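Ultau 탁상용 로봇팔 키트 (공용 작업실용)
제조: Rorent / 분류: 자가 조립, 3D 프린팅 부품

제품 개요
Ultau는 가정이나 공용 작업실에서 직접 출력하고 조립하는 소형 로봇팔이다. 베이스와 그리퍼는 3D 프린터로 출력하며, 출력 파일은 구매 후 계정 페이지에서 내려받는다. 키트에는 서보, 제어 보드, 배선, 체결 부품이 포함된다. 필라멘트와 전원 어댑터는 별매.

출력 조건
재질은 PLA 또는 PETG. 노즐 온도는 PLA 기준 200도로 설정한다. 출력 베드는 한 변이 160mm 이상이어야 하며, 이보다 작은 장비에서는 베이스를 분할 파일로 출력한다. 손가락 부품은 눕힌 방향으로 출력하고 서포트는 접촉면 바깥쪽에만 생성한다.

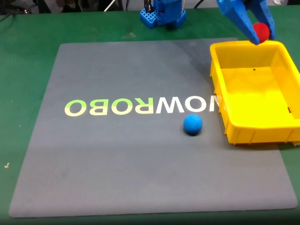 첫 동작 시험에는 가벼운 폼볼과 벽이 낮은 상자를 권장한다. 그리퍼가 닫히는 힘은 설정 파일에서 단계별로 조정한다. 초기값은 단단한 물체 기준이므로 폼 재질을 잡을 때는 한 단계 낮춘다. 상자 위치를 옮긴 경우 놓는 지점의 좌표를 다시 저장해야 한다.

사양
그리퍼 손가락: 2개
가반 하중: 최대 157g
제어: USB 직렬 통신
위치 저장: 내부 메모리
고정 방식: 베이스 하단 나사 또는 클램프

조립 시 주의
서보 혼은 중립 위치를 맞춘 뒤 체결한다. 케이블은 관절 회전 범위 밖으로 돌리고, 베이스 뒤쪽에 여유 길이를 남긴다. 나사를 과도하게 조이면 출력물의 층이 벌어진다.

호환 및 옵션
Paucar 제어 보드와 핀 배열이 같다. Tavbridge 서보 브래킷은 어깨 관절에만 사용할 수 있다. 예비 손가락 세트는 별도 주문하며, 구형 베이스에는 어댑터 판이 필요하다.

배송
결제 확인 후 매주 목요일 일괄 발송. 개봉한 서보는 반품할 수 없다.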